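Chapter 4
Caring for Cloth: Washing, Drying, and Putting Away

Before you read: Think of the oldest piece of clothing you own and still wear. How has it lasted so long?

When I was a girl, my grandmother kept a cotton apron that had been through, by her own reckoning, more than 1000 washes, and she was as proud of it as other women were of their good china. She would hold it up to the window and show me how thin it had grown (you could very nearly read a newspaper through it!) and then she would tie it on and go back to her pastry. I have thought of that apron often while writing this chapter with my colleague Percy Zapata, who comes at the subject from the fiber side and has kept me careful about my facts.

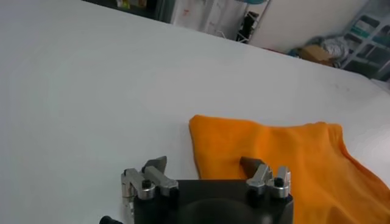
Most clothes wear out a little at a time, and a good deal of that wear happens away from the body. A washing machine rubs cloth against cloth. A hot dryer makes cotton shrink and tires out elastic, and the lint you peel from the screen is made of your own shirts and socks. Even a closet can do harm, for a heavy sweater left on a hanger all winter will slowly stretch at the shoulders.

In Chapter 2 you learned to tell a knit from a weave, and I do hope you kept your swatches, as you will want them again now. Knits are made of loops, and loops give. Wovens hold their shape better but crease more sharply.
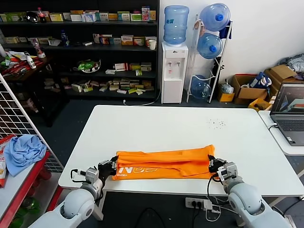 Printed clothing needs a little extra thought. The design on the front of a shirt may be ink that has soaked into the yarns, or it may be a layer that sits on top of them, and the second sort can crack if it is dried too hot or ironed directly. White lettering on orange cloth, like the print along the lower edge of the folded garment, shows wear early, so wash such things inside out in cool water, and if you must iron them, iron from the back.

By the end of this chapter you should be able to read a care label, sort a mixed load, and choose a way of drying for each of the 11 fabrics in your swatch book. Keep a pencil handy, and start with whatever you are wearing today.

Lowri Prothero

Words to know: agitation, colorfast, lint, pilling, shrinkage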